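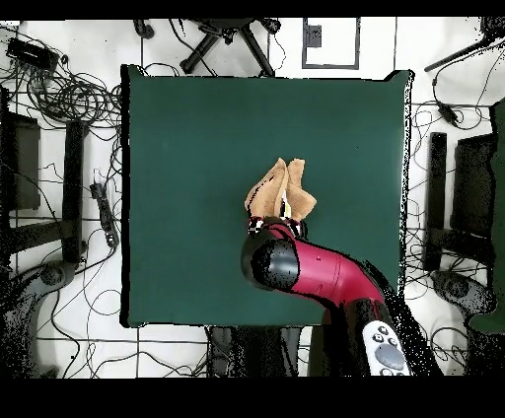
第61号 7ページ

リネンサプライ工場見学記 ディストリー(Distley)工場の仕上げ工程

2018年9月16日、ナドポート(Nadport)郊外にあるリネンサプライ業者Ó Conaill社のディストリー工場を見学した。同工場は宿泊施設向けのシーツ、枕カバー、タオル類を扱う。案内は工程管理担当のEugénie Guérin氏による。見学範囲は受入から出荷までの全工程で、薬剤庫のみ対象外であった。

受入・仕分け
回収品は台車ごと計量され、品種別に仕分けられる。タオルは色物と白物に分け、さらに汚れの程度で二区分とする。口紅やファンデーションの付着したフェイスタオルは別系統に回し、前処理を行う。仕分けは手作業で、異物の除去もこの段階で済ませる。

洗浄・脱水
主力は連続式洗濯機で、予洗、本洗、すすぎの各槽を順に送る方式である。すすぎの排水は予洗槽へ戻して再利用する。脱水はプレス式。パイル地は加圧しすぎると毛が寝て風合いが落ちるため、シーツとは別の圧力設定を用いる。設定値は5月に見直したとのことであるが、数値は開示されなかった。

乾燥
タオルは回転式乾燥機で仕上げる。終点は時間ではなく排気の温度変化で判定する。過乾燥は繊維の硬化と糸切れの原因になるという説明であった。乾燥機のフィルター清掃は各直の終わりに実施し、記録票に押印する。記録票は機側に掲示されていた。

たたみ・検品
バスタオルとフェイスタオルは自動たたみ機にかける。投入口で端を揃える作業は人手による。布は一点をつまんで持ち上げると形が定まらず、角を見つけて広げ直す手間が生じる。熟練者は耳(織端)を指先で探り、二つの角を続けて取る。この動作の差が処理速度の差になる。
検品の基準は、シミ、ほつれ、パイル抜けの三項目である。基準外の品は再洗、補修、廃棄に分ける。補修は端のほつれに限り、穴のあるものは廃棄に回す。廃棄品の一部は裁断してウエスとする。

在庫管理
管理には同社がCakitoと呼ぶ自社製の台帳を使用する。タオルは織端に縫い付けた札で識別し、洗濯回数を記録する。当日の出荷票を1枚見せてもらったところ、フェイスタオルの数量は2436枚、納入先は22か所であった。棚は納入先別ではなく品種別に組まれ、出荷直前に台車へ振り分ける。誤納を減らすには棚を納入先別とする方式もあるが、予備在庫が増えるため採用していない。

質疑
参加者から柔軟剤の使用について質問があった。吸水性が低下するためタオルには使用せず、すすぎと乾燥の条件で柔らかさを調整するとの回答であった。糸の番手と耐久性の関係についても質問が出たが、購入仕様は納入先ごとに異なり、一律の回答は難しいとのことである。

所感
仕上げ室の照度が高く、白物の検品台に影が出にくい配置であった点は参考になる。一方、乾燥機の出口からたたみ機までの動線は長く、台車の滞留が見られた。見学者通路と台車の通路が一部で交差しており、移動の際は案内者の合図を待つ必要がある。靴は底の滑りにくいものを推奨する。工場内の撮影は不可。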